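What I Saw at the Round Table

Opinion

On a Saturday in June I went to an open day at Skemitz, a company that teaches robots to use their hands. I am not an engineer. I worked for many years in a bicycle repair shop and now I write a column for people who do manual work, so I went with a certain prejudice in my pocket. I expected a show. I expected a metal arm which pours coffee, applause, and a speech about the future.

There was a speech, but it was short. It was given by Femi Garba, who leads the group that prepares the training material, and it contained one number that I wrote down at once: 1348. So many separate recordings they had made for one single task, the picking up of a small object from a table and putting it down again. All of them were made by people. No robot took part in these recordings. The people hold a tool in the hand, the tool has two fingers and a camera, and the camera sees what the fingers do. Later a robot with the same fingers must learn from it.

After the speech we were divided into small groups and could walk between the tables. I stayed at one table for almost the whole afternoon, and the opinions which follow come mostly from there.

My first opinion is about the tool. I had imagined something from a laboratory, with glass and polished steel. The grippers they use are light grey and black, with yellow tips, and around the lens there is a yellow ring. You look at it and you understand where to put your hand. I mean this as praise. In the bicycle shop we had one expensive torque wrench from a very good maker which everybody avoided, and one cheap one which everybody used, and the difference was only that the second one explained itself. Whoever designed this gripper has held tools before.

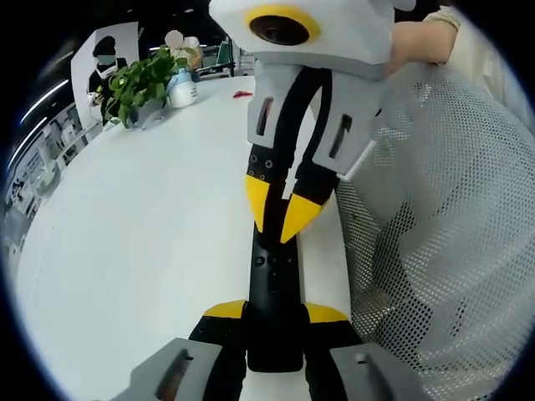

The people who hold it

Robel Wako has worked at Skemitz for two years. Before that he was packing orders at the Jirberg warehouse, at night, and he told me that the new work is easier for the back and harder for the head. I asked him why for the head. He answered that in the warehouse your hands may do what they want, if the box is full and closed at the end. With the gripper you must think how you take a thing. If you hesitate, the hesitation is recorded. If you take the thing in a lazy way, the lazy way is recorded too, and perhaps a machine will one day be lazy in your style.

His best day was 149 recordings, and 92 of these were kept. I asked what was wrong with the others. Too fast, he said, or the hand came in front of the lens, or the object slipped and he caught it with the other hand, as every normal person would do. This last mistake he finds the most difficult to stop making. The left hand wants to help.

I think about this sentence often since then. We have spent a whole life learning that two hands with ten fingers are one instrument, and now a grown man must sit and teach himself to be clumsy in a correct way, so that a simpler hand can copy him. Some visitors in my group found it sad. One lady said that it is like asking a pianist to play with two sticks.

I do not agree with her. Every teacher makes himself simpler. When I showed apprentices how to true a wheel, I did not do it as I do it alone, with the eyes half closed and the radio on. I did it slowly, one spoke at a time, and I stopped myself from the small tricks which they could not yet follow. It was worse work than my usual work and it was better teaching. What Robel does with two yellow-tipped fingers is of the same family.

Where I become less friendly is the question of the name. The software which learns from all these movements is called Fang, and the first robot which will use it is called Pester. On the walls and in the brochure these two names are everywhere. The names of the people who made the recordings are nowhere. I asked Femi Garba about it directly, maybe too directly, and I must say she did not run away from the question. She said the recordings are stored without names to protect the workers, and that she would not want it otherwise. I can accept this for the files. But a brochure is a different thing from a file, and a worker can be asked if he wants to be thanked.

The telephone

The object at our table was a black smartphone, and I would like to defend it against the visitors who found it boring. A telephone lying on its face on a smooth table is a wicked little problem. It is thin, so the fingers must come very low. You cannot take it from above as you take an apple. Try it at home with two wooden spoons and you will see what I mean. 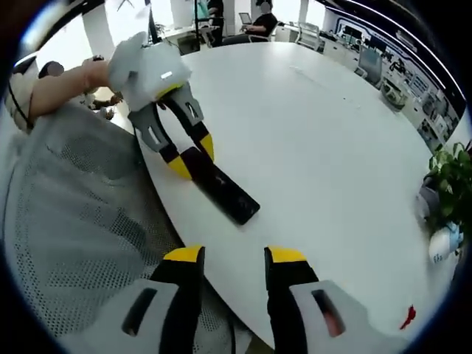 I was allowed to try it also, with a young woman from the group watching my wrist. My first attempt pushed the telephone away from me. The second lifted it by one corner and let it fall from the height of a coin, with a noise that made me apologise to everybody. On the fifth attempt I had it in the air, and I confess that I was as proud as a child. My forearm was tired already. Robel told me that one learns to hold the weight from the elbow, and after this advice it became a little better.

The file of my good attempt was shown to me on a laptop afterwards, and it had the number 1061 in its name. I asked if it will be used. The answer was a polite smile, from which I understood that it will not.

I do not want to hide that I have worries. The company says the work of people like Robel is needed for many years still, because there are so many objects in the world and so many ways to take them. This may be so. It is also what is always said to those who train their replacement, and I would like to see it written in a contract instead of spoken beside a plate of biscuits. When I asked Robel if he is afraid for his place, he lifted his shoulders and said that at the warehouse the contract was for three months each time, and here it is for a year. For him the comparison is not difficult.

My request to Skemitz, and to other companies in this trade, is therefore modest. Keep the open days, but turn them round a little. Let the person with the gripper make the speech, and let the director stand at the table and try to lift the telephone. I would have liked to hear twenty minutes from Robel about how a cable behaves compared with a spoon, and what he does on a day when his hand is not steady. I heard more about automation from him between two attempts than from the brochure, which has very nice paper.

The next open day is in the autumn. I have put my name on the list, and I have started to practise with the wooden spoons - my wife's telephone is the right size, but she has asked me to use my own.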